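Home | Minutes | Guidelines | Members | Log in

Handheld Gripper Working Group, minutes of the February meeting

I took notes again, so blame me for the spelling. We started at 4 p.m. and had folks from Ikell, Prerimen and the Simeston lab on the call. Ackroyd sent written comments, which I've worked in below where they fit.

Last month's minutes were approved with one fix (I had written "left" for "right" in the pairing rule, sorry!).
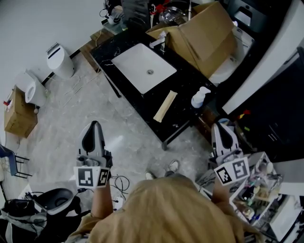 Handheld gripper collection at the Simeston site.
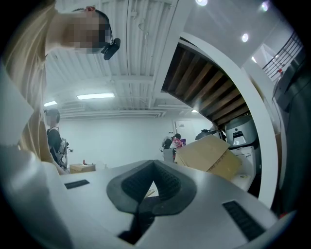

1. Markers

We spent way longer on this than I planned. Each gripper carries its own marker cube, and the draft says the printed faces have to be clean and flat before a session starts. Ikell wanted a check between every episode. Prerimen thought that was too much for people working a full shift, and I kind of agree. We settled on a check at the start, after any break, and any time a gripper gets dropped or bumped. The wording goes into section 2 of the guideline.

2. Floors and cables

Ackroyd's comment was short: the draft talks about the workspace and barely mentions the floor. Fair enough! New text says cables get routed behind the operator or taped down, and bags and coats go somewhere outside the walking area. Closed-toe shoes are a must. Simeston asked if "taped down" covers cable covers too. Yes, and I'll add the words.

3. Bystanders and faces

Faces get blurred or pixelated before anything leaves the site, operators included. That part was already agreed. The open question was people who wander through in the background, and we went back and forth a lot. For now: a notice at each entrance, and anyone who asks to be left out gets the episode pulled. Ikell will send sample wording for the notice.

4. Episode review

Prerimen went through 1,922 episodes from their last round and pulled the ones with long stretches where the task was out of view. They'd like a fixed batch size of 2,000 for future reviews so sites can compare notes. No objections from anybody, so that's in.

5. Finger pads

Quick one. Swap pads in pairs, write down the swap in the session log, and don't mix old and new on the same tool. Simeston is still looking for a decent way to judge wear, so we left that line blank in the draft.

To do before next time
- Me: clean up sections 2 and 4, send the draft around
- Ikell: notice wording
- Simeston: something on pad wear, even a rough idea
- Ackroyd: read the new floor text and tell us if it's enough

Next meeting is in March, same time, same link.

Contact the working group | Copyright Handheld Gripper Working Group | Back to top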